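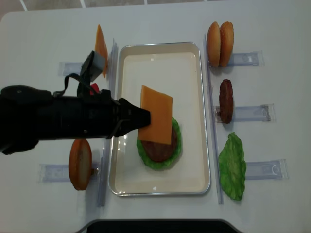

Cheese going onto the patty at the Kivis open house in July.

I had been looking forward to the Kivis open house for months, and the burger bench was the first thing I ran to. One arm, one tray, and a row of ingredients waiting to be stacked. I could have watched it all day! I ended up watching it for the wrong reason, though, and that turned out to be the best part of my visit.

Neusa Meireles, who runs the bench, told us the day's run had got to stack 50 when the arm stopped caring whether it was holding anything. It closed on a tomato slice, missed, and carried on to the tray as if all was well. It opened over the tray, dropped nothing, and went back for the cheese. The log said every pick was good. It did this 4 times before she hit the stop button.
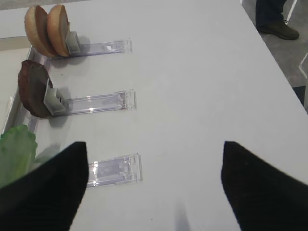

What I wanted to know was how a machine can miss and not notice. Neusa was very patient with me. The Gidey software decides a pick worked by how far the fingers close — if they stop early, something must be in the way, so it must be food. That sounds fair until you think about the shapes. A patty standing on its edge in its gray clip is a nice firm thing to grab, and the check works well on it. A tomato slice is soft, and the fingers can squeeze a long way into it. So somebody had loosened the limit to stop false alarms, and after that the check passed nearly anything, even air.

They went back through the log, all 1,788 picks of it, and compared it with the video. The misses bunched up near the end, when the finger pads had picked up some grease. I loved that she showed us the whole messy list and let people ask whatever they wanted. 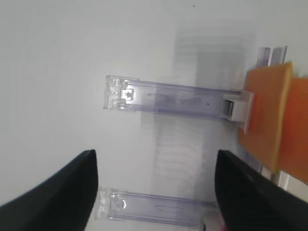

The safety side came up too. With a miss going unnoticed, the arm keeps moving, and the natural thing for a person to do is reach in and fix the stack. One of the Sukow trainees had done just that. No harm done, but the bench rule is now stop first, hands second, and the button has moved to the side where you stand.

The new check looks at the holder after each pick, and Brandura is sending new finger pads. The next test is 200 stacks with no one touching anything. I've already asked if I can come back for it!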